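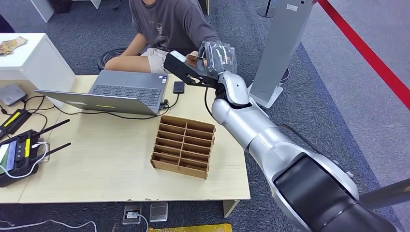

Why did the last batch of paste go thin after a day in the jar? It was taken off the heat too early. The starch had thickened but hadn't cooked through, and it let its water go overnight.

Justach Bindery workshop notebook
Search this notebook Enter keywords Go
Filed under: Paste and adhesives / Paper repair / March

Morning. Started again on the wheat starch paste for the Nilareo ledgers. The spine linings need something that goes on smoothly and comes off with damp if anyone has to redo them, so PVA is out, and I don't want a mix either. The client has asked for all the work to be reversible and has put it in writing.

The batch that failed was made with the end of the old tub. I have thrown the tub away as there was no label left on it and I couldn't say how old it was. New starch is the Skisach, fine grade. It's whiter than the old stuff and squeaks when you press it.

Recipe as made today: one part starch to 4 parts water by volume, 300 ml water in total. Soaked the starch in a third of the water first and left it while I cleared the press. It settles hard at the bottom of the pan, so it wants stirring right into the corners before the heat goes on. Used the small enamel pan. The steel one catches.

Cooked on the low ring, stirring the whole time with the flat spatula. It does nothing for ages and then goes all at once, first in lumps round the edge and then right through. At that point it looks finished. It isn't, and I think this is where I stopped last time. Kept going for another 22 minutes by the clock. It goes from chalky white to a greyish, half-clear look, and it falls off the spatula in a sheet instead of dropping in blobs. My arm was tired by then. A splash of extra water went in towards the end when it began to drag, which I didn't measure and should have.

Turned it out into the glass bowl, laid film directly on the surface to stop a skin forming, and left it on the windowsill side of the bench. Don't put it in the fridge while it is warm. The last person to do that got a bowl of something like cold blancmange (me, last winter).

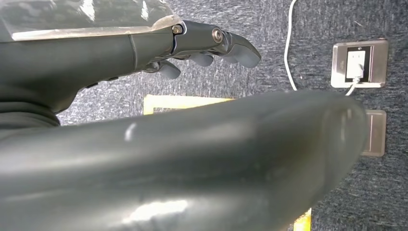

Once cool, it went through the horsehair sieve twice. The first pass is hard work and you have to lean on it. Second pass was easy and the paste came out with no grain that I could feel between finger and thumb. Let it down with cold water a little at a time in the flat bowl with the wide brush, working it round until it was like single cream for the tissue and more like yoghurt for the linings. I keep trying to write down a proper ratio for this and it never holds from one batch to the next. Go by the brush: if it leaves ridges, it is too thick for tissue.

Test strips. Cut from the offcuts of the Bergeron linen and from two weights of repair tissue, plus some of the plain wove we took out of the first ledger as it had come loose anyway.

Thin tissue on the old wove: good. Lies flat, feathered edge nearly disappears. Slight tide line where I overdid the paste at one corner.

Heavier tissue on the old wove: cockled while drying under felt. Did it again with blotter on both sides and more weight, and that one is better but still not flat. I suspect the grain is running the wrong way on my offcut. Check before cutting any more.

Linen on wove: holds well. Tried to lift a corner dry and the paper began to split before the paste gave, so it's as strong as it should be. Then damped the back with a sponge, gave it time, and it peeled away without pulling any fibres up.

Linen on linen: not needed for this job, only did it to use up the brushful.

Small point about the brushes. The wide one is shedding. Picked three hairs out of one lining, and any hair left in will show as a line once it's pressed. It can be kept for sizing and glue, and a new one ordered for paste only. Please write PASTE on the handle when it comes.

After lunch I pasted up the first spine. Took the old lining off dry where it would come and with a poultice of thicker paste where it wouldn't. The old animal glue softened nicely under the poultice and scraped off brown with the bone folder. There is newspaper underneath in places, used as waste by whoever bound it. I have kept the larger pieces in an envelope with the job sheet in case the client wants them. No date on any of them that I can find.

New lining on, rubbed down through silicone paper, then between boards. Left under light weight for the moment. It shouldn't go in the nipping press until the moisture has evened out, or the sections will print through on one another.

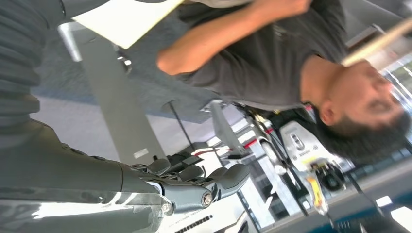 How long will this paste keep? Give it 2 days covered in a cool place and then make fresh. A sour smell or any pink on the surface means it goes in the bin, whatever day it is.

I know there's a case for adding a preservative so that bigger batches can be made. I would prefer not to with these, as the paper is already poor and I don't know what the additive would do to it in the long run. Small batches it is.

Still to do on the Nilareo job: change the blotters on the first spine before going home. Check the grain on the heavy tissue. Look at the endpapers of the second ledger, where the hinge has gone at the tail and there is an old tape repair that I haven't decided about. The tape is brittle and most of the carrier will lift off, but the stain is in the paper and will stay.

Reorder: wide brush, blotter, silicone paper. Linen is fine for now.

5.30 pm. Blotters changed. The lining is flat at the head and a little damp at the tail, so the weight stays on overnight. Sieve is soaking in the sink, please leave it there.

This site uses cookies to remember your settings. Accept Manage cookies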